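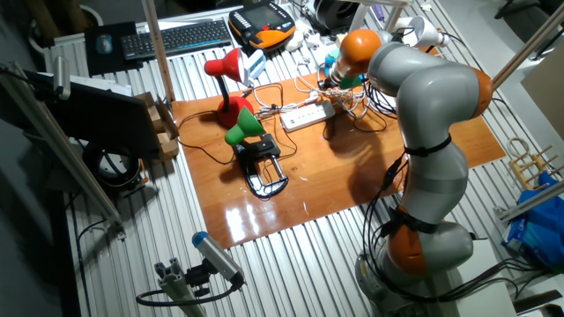 Two of the lamps, the power strip and the cable situation

Where do you even start with a cable mess like this?

Masmont37
posted Sun 15 July

I have a red gooseneck lamp on a round base, a green clamp lamp, and a white power strip on a varnished board I'm quite proud of. I also have black and white cables all over the back half of it, which I'm less proud of. There's a keyboard and a mouse up there too. Every few months I straighten it all out, and within a week it has gone back to the way it likes to be. I don't want to drill into the board. I'd also like to keep both lamps, although my household has views on the green one. What do people do?

Batness
6 replies, 1,218 points

Unplug everything first. Yes, everything. You can't untangle a cable with something on both ends of it, though I gave that a fair try for most of my thirties.

Then put back only what you use. Start with the lamps, run each cord along the back edge, and fold the extra into a flat loop with a hook-and-loop tie. Don't wind it tight and don't use zip ties, or you'll be in there with scissors by November, next to a live cord, in a bad mood. Label both ends with masking tape. You'll feel silly doing it for two lamps and you'll feel fine about it later.

The power strip should come off the board. Mine hangs under the back of the table in a clamp-on tray, no drilling. Check that the tray's jaws open wide enough for your tabletop before you buy, which I did on the second attempt.

Also, a clamp lamp is meant to be clamped to something. Put the green one on the edge and you get that bit of board back.

bivex_again
337 points

just get a bigger board

Charvát
1,166 points

Agree with Batness on the tray, less so on the masking tape, which dries up and leaves a crust. Write on the hook-and-loop ties with a paint marker.

If the varnish matters to you, stick felt under the round lamp base. And if you find a cord that belongs to nothing, put it in a drawer for a month before throwing it out. I've got one in there now that I'm fairly sure ran a printer.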